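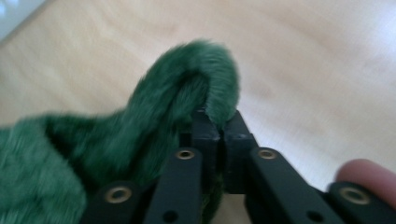

Dark green, long pile.

I gave up the storage unit in July. It was costing me 50 dollars a month, and I had been paying it since the move without once going in to get something I needed.

The unit was at Osum, out past the rail yard. I'd filled it when I left the apartment on Wasis Street and told myself I would sort it by winter. That was 31 months ago. I did the math on the bus and didn't enjoy it.

Mohandas Marar lent me his van and Hsiu-ying came along to stop me from keeping things. Most of it was easy. Old tax papers went in the shredder pile. The bookcase had bowed in the middle and went to the dump. I kept one box of letters, my aunt's rice cooker and the good lamp.
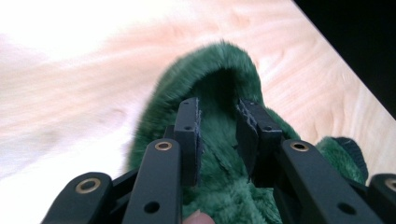

The hard part was the books. I had 14 boxes at one time and got down to four before Hsiu-ying quit arguing with me. Su-chen Yeh took the cookbooks. The library sale only accepts donations before noon, so the rest rode around in the van overnight — sorry, Mohandas.

Closing the account took longer than emptying the unit. The office wanted the lock removed, a photo of the bare floor and a form with the unit number, 721, written in two places. They still billed me for August. I called, waited, and got a refund nine days later.

The money goes into savings now. I also have a closet at home that I need to look at, but it can wait until the weather cools off.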